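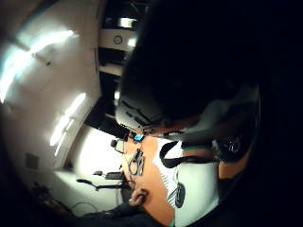
Call for participants: teach a robot with your own hands

Briveo is looking for 26 people to join our winter round of demonstrations in Nusdale. You do everyday tasks at a table while we record how your hands move, and our robots learn from the recordings. No experience with robots is needed, and left-handers are very welcome!

What you will do

You come in for 16 sessions during December. In most of them you wear a headset and gloves and work through simple jobs such as sorting cutlery or folding cloths. Later on you will also steer the arm by remote control, and we love this part (watching it pick up your habits is great fun). Someone from the team sits with you at the table throughout, so ask anything you like.

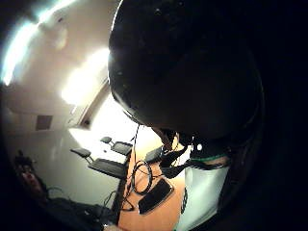 What we offer

We pay 395 euros for the full set of sessions, plus travel from Purkow and the Tiedemann estate. Tea, biscuits and plenty of breaks too.

Who can apply

Anyone over 18 who can sit comfortably for an hour with a headset on. Glasses are fine. Please tell us if you get motion sick easily.

How to apply

Write to us in about 200 words, telling us what you like doing with your hands. Baking, bike repairs, knitting, anything goes!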